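**December 2, 2018. Station diary, Kanau Lake Water District**

The lake gauge at the Kanau outlet was read at first light and again before dusk. Both readings were 3,142 feet above sea level, unchanged from the previous entry. Wind was light from the northwest. Thin ice is present along the shaded bank below the boat ramp and has not reached the marker posts.

The morning was given to the Oleck intake. The trash rack was cleared of leaves and one length of fence rail, which was set on the bank for collection. Flow through the intake was normal after clearing. The upper hinge on the access gate remains stiff and was greased. The district office was informed in July that the hinge should be replaced, and the request is repeated in this entry. Staff entering by that gate are to lift it slightly before pulling.

Samples were drawn at the Villanueva well and at the Ikel Road hydrant. The Villanueva sample was clear. The Ikel Road sample carried a slight tint at first draw and cleared after the line was flushed for 15 minutes. A second bottle was filled after flushing, and both were labeled for the county laboratory. Households on the lower end of Ikel Road may notice some color in the first water of the day until the main is flushed in full. Notices were left at the mailboxes.

Two inquiries were received by telephone. The first concerned a bill and was passed to the office. The second concerned the winter shutoff of the campground line, and the caller was advised that the line is already closed and drained.

The spare heater in the pump house was tested and runs. The floor drain is slow. A supply of rags, lamp oil and gasket sheet should be sent up with the next truck. The present stock of gasket sheet will not cover the work planned at Oleck.

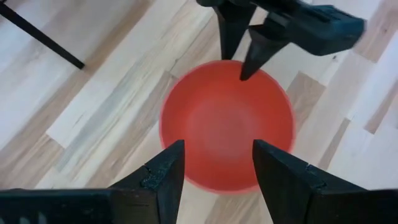
The chlorine feed was checked at noon and adjusted downward by one mark. Residual at the tap was within limits at both checks. The drum now in use should last about 20 days at the present rate, and the replacement drum is on hand. The hand scale used for weighing the drum does not return fully to zero and should be examined before the change is made.

The night watch is asked to look at the Oleck rack once before midnight if the wind rises, and to enter the gauge reading at that time.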